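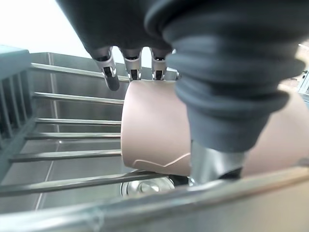 4. Sink Station: Collecting Grasp-and-Place Trials

This section covers set-up of the sink station and the trial procedure for the Mullari placement study. It assumes that the arm has been homed and that the hand has passed the finger check in Section 3.

4.1 Preparing the station

1. Set the drying rack across the left basin. Push both end panels down until they sit level on the basin walls.

2. Clear the rods. Cups that are not part of the current trial go on the counter, outside the marked reach of the arm.

3. Place the produce set in the right basin. The items may touch each other. Do not line them up - the Drirnstead planner was trained on cluttered layouts, and tidy rows give results that cannot be compared with the earlier runs.

4. Swing the faucet spout clear of the planned path and record its position in the station file. The planner treats the faucet as a fixed obstacle and does not update it during a trial.

5. Check that the fire extinguisher can be reached without crossing the work area.

CAUTION: The sleeve protects the wrist from splashes only. Do not run water while the arm is powered.

4.2 Viewpoints

Each trial is recorded from the wrist and from the head. The two streams are used for different parts of the method and must both be present for the trial to count.

The wrist stream is used for contact estimation. With a cup in the hand, expect the sleeve to hide a large part of the rack. The estimator masks the sleeve and works from the fingertips, the rim of the cup and whatever rods remain in view.

The head stream is used for layout and target selection. It should take in both basins, the full arch of the faucet and the counter on either side.

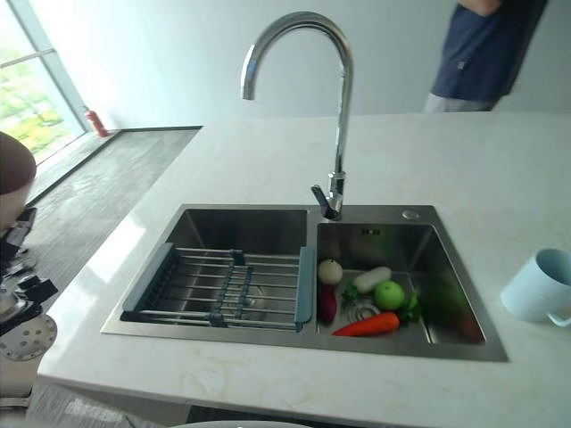
If either basin is cropped, adjust the head tilt and repeat the layout capture before going on. Glare on the stone is acceptable. Glare on the rods is a common cause of false edges, and the exposure should be lowered until they separate cleanly from the basin floor.

NOTE: People may stand on the far side of the counter during a trial. The layout step discards anything beyond the counter edge.

4.3 Running a trial

1. Load the Sarmiento profile and select "rack, upright".

2. Start both streams and confirm that their clocks agree.

3. Command the grasp. The fingers should meet the far side of the cup and the thumb the near side.

4. Hold above the rods for 2 seconds. The contact estimate is taken during this hold.

5. Command the release. Keep a hand on the stop button until the arm has returned to its rest pose.

6. Mark the outcome as placed, tipped or dropped. Leave the cup alone until the outcome is saved.

4.4 Reference result

The reference set holds 246 trials. In 105 of them the contact estimate was withheld from the planner as a control. Keep control trials in a separate folder - the scoring script does not sort them.

Related sections
Section 3: Finger check and sleeve fitting
Section 5: Scoring script
Section 6: Trinasley log format

Mullari Station Manual | Contact the lab desk | Back to top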